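Reading the joint statement on the consular annex

October 21, 2021

I spent the evening with the text of the consular annex that Standach and Rasomham initialed last week. The press coverage has been all about the handshake and who stood where. The document itself is short and mostly procedural, and the procedural parts are where the two delegations disagree.

Article 3 is the one to read first. It sets a window for notifying the other side when one of its nationals is detained. The older agreement said "without delay" and left it there, which gave each foreign ministry room to argue for months. The annex replaces that with a fixed number of hours, then adds a clause that lets the clock start when nationality is "established to the satisfaction of the receiving authority." Anyone who has dealt with dual nationals will see the problem. A police station can take a week to be satisfied.

Second point: staffing. The ceiling for accredited personnel at the two missions goes to 200, counting technical and administrative staff. The previous ceiling left technical staff out. On paper this is an increase. Depending on how many technicians are posted today, it could work out as a cut, and neither side publishes that number. 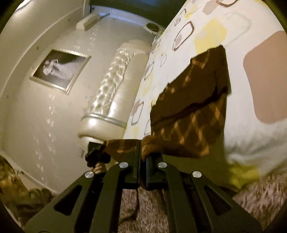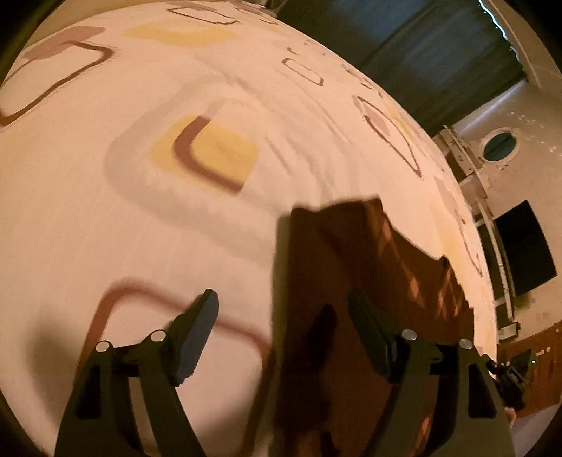 The bed in the back bedroom, both pictures.

Third, the Abu Hammour office. It has been closed to the public for 348 days, with visa files sent to Dostgate for handling. The annex says it "may resume limited functions" from November. It does not say which functions, and it does not say who decides. Karim Najjar, who covered the earlier round of talks and has better sources than I do, reads this as a placeholder for a separate exchange of notes. I think he is right - the verb "may" appears nowhere else in the operative part.

The file backlog is given in a footnote as 2514 cases. The footnote has no date, so there is no way to tell if it includes applications withdrawn over the summer. I have written to the press office to ask and will add the answer if one comes.

What is missing is any dispute mechanism. The older text sent disagreements to a joint working group. The annex neither repeats that article nor cancels it. My reading is that it still applies, but two lawyers I asked gave me two answers.

Next post will cover the transit provisions, once I have the second language version to compare against.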